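Apr 23, 2020

Up at six, at the table by seven. The total stood at 1,611 when I sat down with the log last night and the target for this batch is 2,000, so there is still a good stretch to go. I had hoped to be past it by now.

Witatix sent back their notes on the last upload. Most of it passed. They threw out 107 clips, nearly all for the same fault: my hands left the view before the task was finished. I tend to look up at the next thing before I have put down the first one. The model learns from where the hands go, so a clip that loses them halfway is no use to it. I went through the rejects one at a time over coffee and could see it plainly in most of them. In a few I would have argued, but it takes longer to argue than to do them over.

So today was tape dispensers again. The task sheet has them under "two-handed, small tools." You start with hands down, reach, take hold with both, do the thing, set it back, hands down. The sheet lists loading a roll, pulling out a length, turning the dispenser to face the other way, moving it from one side of the table to the other, and fitting the roll back on when it has come loose. Each one has to be done at an ordinary speed. The early ones I did in October were far too slow. I was moving like I was under water, and they asked me to stop that. 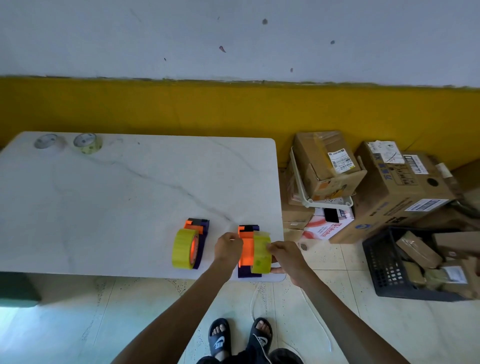 Both hands on the right-hand dispenser, the other one next to it, spare clear rolls at the back.

I did the right-hand one first for an hour, then the left, then mixed them. The sheet wants the starting positions changed every few clips so the thing doesn't just learn one spot on the table. I used to forget this. Now I shift something after every fifth clip and write a tick in the notebook when I have.

The labels took up the middle of the day. Each clip gets one line saying what was done, with which hand leading, and whether it went right the first time. Failed tries are kept as long as they are marked as failed. I fumbled the roll twice and kept both. Vedo, the labeling program, logged me out in the middle of a batch and I lost the lines for the last few clips. I typed them again from the notebook. I am glad I still keep the notebook.

Had a call with the Oltia side at one. They want to know if the same tasks can be done with parcels next, picking up, turning to find the label, setting down. I said yes, there are always parcels here. They asked about light. I told them the mornings are steady and it gets uneven after three, and they said to leave it uneven, they would like some of that too. They also want longer clips, with several steps joined together, such as taping a box shut and then putting it in a crate. I said I would try a few and see how the labels work out. One line won't cover it. They are going to send a new sheet.

Ate lunch late. Rice and the rest of the beans.

In the afternoon I did the redo clips. My neck hurts from keeping my head down, which is the only way I have found to keep my hands in view the whole time. I tried lowering the chair and then gave up on the chair and stood. Standing is better. I will do all of tomorrow's standing, with a break every half hour.

Walked down Figueroa before dark to get some air. Very few cars. Bought bread and onions, and a roll of stamps at the counter.

Uploaded after supper. It ran for 2 hours and stopped once. I have not entered today's count yet because I want to take out the bad ones myself before they do it for me. Will go through them in the morning.

To do: charge both batteries, buy more tape, ask about the pay for the longer clips, answer the Vedo people about the logout.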